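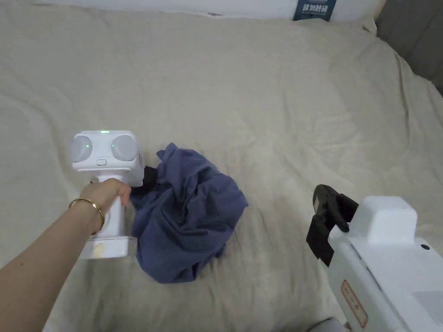

Usura 加宽双人床单(米色)使用评测

发布单位:Sikstead 公寓客房用品组
执笔:Defne Kaplan
适用读者:公寓、招待所及培训中心的客房采购与布草管理人员

一、评测缘起

本组所辖公寓自去年起陆续以加宽双人床替换旧有的标准双人床,原有床单在新床上宽度不足,两侧下垂过短,翻身后床单边缘容易从床垫下脱出。各楼层曾以两张旧床单横向叠铺作临时处理,铺设费时,住客亦有意见。为此,本组于五月选定 Usura 加宽双人床单进行试用,供货方为 Olmedo 布草商行,并以公寓现用的 Kerisberg 平纹床单作为对照。

试用品为 10 条,全部为米色,平铺式,无松紧边。试用品按市价购入,未接受供货方赠送,供货方亦未参与评测过程。本文所述意见仅就该批试用品而言,其他颜色及带松紧边的款式未经本组使用,不在评价范围之内。

二、产品概况

Usura 加宽双人床单的标签注明面料为棉与聚酯纤维混纺,缎纹组织,建议中温洗涤、低温烘干、中温熨烫。包装内附床单一条,不含枕套。枕套须另行订购,且最小起订量与床单不同,采购时宜提前向供货方确认,以免床单到货而枕套缺件。

面料颜色标为“米色”,近于奶白。与公寓现用的白色被套同铺时,二者色差明显,但并不突兀。部分同事起初认为应与被套保持同一白色,试铺之后多数改持赞成意见,认为米色床单与房内木色家具较为协调。不过,若单位已有大量纯白布草,混用之前应先在自然光下比对,灯光之下二者的差别会被低估。

包装方面,每条以薄纸腰封固定,外套可重复封口的透明袋。腰封上印有尺寸及洗涤说明,字号偏小,仓库人员在货架前辨认须取下细看。本组建议供货方将尺寸另印于袋口一侧。

三、外观与手感

拆封后的床单表面平滑,带有轻微光泽。光线直接落在床面中部时,光泽较为明显;靠近床沿处则显得柔和。此种光泽在客房照片中效果较好,在日常使用中却使折痕更易显现。凡对床面平整度要求较高的单位,对此应有预期。

手感偏凉滑,与 Kerisberg 平纹床单的干爽质感有所不同。参与试用的住客中,偏好前者与偏好后者的均有。年长住客较多提及“太滑”,理由是坐在床沿时身体容易前移;习惯侧睡的住客则反映翻身省力。上述意见系口头收集,仅供参考。

面料厚度适中,覆于浅色床垫保护垫之上时,不透出下层绗缝纹路。公寓另有少量深灰色保护垫,配合使用时能隐约看出下层颜色,因此该类保护垫已调往使用深色床单的楼层。

缝边为双线折边,针距均匀。10 条试用品中有一条在角部留有线头,剪除后未见脱线。标签缝于床尾一侧,边缘略硬,铺设时应将该侧固定朝向床尾,以免接触住客肩颈。

四、铺设

平铺式床单的铺设质量取决于操作人员的熟练程度,这一点在加宽床上尤为突出。本组将铺设程序整理如下,供各楼层参照。

首先确认保护垫四角已固定。其次将床单自床尾抖开,以中间折线对准床垫中线,标签一侧留于床尾。随后由床头向床尾依次压入床垫下方,床头一端预留的长度应多于床尾。两侧最后处理,转角采用斜折,压入后以手背自中央向外抚平。

单人操作时,加宽床的主要困难在于操作者须往返于两侧。每拉紧一侧,另一侧往往随之松动,床面斜向出现浅褶。试用初期,楼层人员普遍反映此款床单“铺不死”。经现场观察,原因多在于第一侧压入过浅。将压入深度加大,并先固定对角,再处理其余两角,松动情况有所缓解。两人操作则无此问题。

该床单面料滑爽,抖开时展布迅速,比平纹床单省力;然而同样由于滑爽,床单与保护垫之间的摩擦较小,住客夜间活动后,床面上部及一侧容易聚起褶皱。若保护垫表面为光滑材质,此现象更为明显。改用表面带有绒感的保护垫后,床单位移减少。本组认为,采购此款床单时应将保护垫一并纳入考虑,单独更换床单未必能够取得预期效果。

对于无人手进行两人铺设的单位,本组倾向于建议选用带松紧边的款式,但该款式的折叠与熨烫均较为不便,仓储占用亦较大,须自行权衡。

五、抗皱表现

供货方的产品说明将此款床单列为“易打理”一类。就本组使用情况而言,该表述基本成立,但应附加条件。

烘干后立即取出、趁余温折叠的床单,铺开后仅见折叠线,经抚平后可满足一般客房要求。烘干后滞留于机内过夜的床单,则布满细碎皱纹,不经熨烫无法使用。两种情形差异之大,超出评测人员原先的估计。洗衣房因此调整了下班前最后一批的内容,将床单提前,毛巾置后。

铺设后的床面在无人使用时能够保持大体平整。一经坐卧,即出现较柔和的长褶,与平纹床单所产生的短而硬的折痕不同。长褶以手抚平后可大部分消退,平纹床单的折痕则多须喷水或熨烫。日间整理客房时,前者所需时间较短,楼层人员对此评价较好。

另有一种使用情形值得说明。公寓住客常将床面兼作台面,用以整理衣物或摊放物品。此时床单承受的是局部压力与反复拖拽,面料会向受力处聚拢,形成浅脊。本组安排人员在铺好的床面上折叠毛巾与衬衫,再将物品移开,观察床单状况。结果为:褶皱较多,但未见勾丝;两侧压入较深的床单位移较小,压入较浅的一侧则有布边脱出。对住客以床面整理衣物的习惯,公寓向来不作限制,床单能否在此之后迅速恢复整洁,也就成为选型时的一项实际考虑。

在颜色识别方面,米色床面有一处便利。深色或鲜明颜色的小件衣物、布巾置于其上十分显眼,住客退房时遗落较少,楼层人员查房亦易于发现。白色或浅色袜子则仍易被忽略,查房时应以手抚过床面,不宜仅凭目视。

六、洗涤与耐用

试用期间,10 条床单由公寓洗衣房集中处理,与其他浅色布草同机洗涤。洗涤登记累计为 593 条次,登记范围包括试用品及同批送洗的对照床单。洗涤剂沿用公寓原有品种,未使用柔顺剂。柔顺剂会使面料更为滑爽,与前述床单位移的问题相叠加,本组不建议使用。

缩水方面,首次洗涤后长度方向略有收缩,其后趋于稳定。收缩后床尾的压入余量减少,但仍可满足现有床垫的需要。床垫较厚或另加软垫的单位,订购时宜选大一档尺寸。Kerisberg 床单在首次洗涤后的收缩更为明显,此项 Usura 占优。

起球方面,床单中部未见明显起球,床尾靠近脚部的位置有少量细小毛球,手触可觉,目视不易察觉。对照床单在同一部位情况相近。

颜色方面,米色在反复洗涤后略有变浅,各条之间变化一致,同床更换时看不出差别。若后续增购新品与旧品混用,则可能出现深浅不一。布草管理人员可将新旧批次分架存放,并在同一客房内使用同一批次。

去渍方面,茶渍、咖啡渍经预处理后可以去除。含油脂的护肤品污渍较难处理,残留后呈略深的斑块,在缎纹面料上因光泽不同而更易察觉。有一条试用床单经多次处理后仍有淡痕,已转作家具搬运时的遮盖布。洗衣房曾就是否可采用高温洗涤向供货方咨询,答复为不建议。洗衣房以一条床单自行试验,水温设为 95 度,洗后床单手感变硬,缝边处起皱,熨烫后未能复原。该条床单此后不再计入评测。对于规定布草必须高温洗涤的单位,此款产品并不适用,应选择标签明确许可高温洗涤的床单。

七、烘干、熨烫与折叠

混纺面料干燥较快。与同等装载量的对照床单相比,Usura 可提前取出,洗衣房因此得以在早间多处理一批。烘干机装载不宜过满。加宽床单面积较大,易在滚筒内卷成条状,将较小的枕套裹于其中,外层已干而内层仍潮。洗衣房后将床单与枕套分机烘干,此类情况未再发生。

熨烫方面,平烫机以中温一次通过即可,床单边缘须由两人分持拉直。手持熨斗处理整条床单耗时过长,本组不予推荐,仅宜用于床头翻折部分的局部整理。蒸汽挂烫机对轻度褶皱有效,对折叠线效果有限。

折叠时,面料滑爽带来的不便再度显现。床单叠至小块后容易散开,码放过高则整摞侧倾。仓库现将每摞高度降低,并以折口朝外的方式摆放,取用时不致带出相邻各条。货架若为光滑金属板,宜加铺防滑垫。

八、与对照产品的比较

就铺设便利而言,Kerisberg 平纹床单与保护垫之间的摩擦较大,单人即可铺紧,优于 Usura。就日间整理而言,Usura 褶皱易于抚平,优于 Kerisberg。洗后尺寸稳定性以 Usura 为佳。高温洗涤的适应性则以 Kerisberg 为佳,该产品在公寓以往使用中未出现类似硬化。

睡感属个人偏好,本组不作高下之分。公寓在意见簿中收到的相关留言,褒贬大致相当。有一位长期住客要求换回原有床单,已予办理。此后各楼层均保留少量平纹床单备用,供有此需要的住客选择。

价格方面,Usura 单条采购价高于 Kerisberg,但烘干时间缩短可抵消一部分差额。差额能否完全抵消,取决于各单位的能源费用及洗衣量,本组未作进一步测算,不便给出结论。

九、供货与售后

Olmedo 布草商行的送货与约定时间相符,数量无误,装箱单与实物一致。发现线头问题后,商行提出更换,本组认为不影响使用,未予退换。就高温洗涤一事的咨询,商行在当日下午给予书面答复,内容明确。

不足之处在于,商行对于后续批次颜色是否一致未能作出承诺,仅表示将“尽量安排同一染缸”。对于分期采购的单位,此点应在合同中另行约定,并在每批到货时抽取样品与留存样比对。本组已留存未经洗涤的布样一块,置于仓库避光处,作为日后验收之用。

十、评测意见

本组认为,Usura 加宽双人床单适合采用中温洗涤、床型较宽、日间需快速整理的公寓及招待所。其尺寸余量、洗后稳定性及抚平后的外观均可满足日常客房要求。面料偏滑、单人铺设较难,是使用中最为突出的缺点,须以合适的保护垫及规范的铺设方法加以弥补。不具备此类条件的单位,继续使用平纹床单更为稳妥。

经公寓管理部门同意,本组拟首批订购约 200 条,分配至已更换加宽床的各楼层,同时更换其中表面过于光滑的保护垫。枕套单独列入下一次采购,颜色以留存布样为准。订购尺寸维持现有规格;两间配有加厚床垫的客房另订大一档,布边以缝线颜色区分,避免入库时混放。

各楼层在换用初期,应由熟悉铺设程序的人员进行现场指导,并将布边脱出、缝边开线、污渍残留等情况记入布草登记簿。登记簿每月交用品组汇总。对本评测如有补充意见,可于工作时间送交公寓一层服务台,由 Defne Kaplan 收阅。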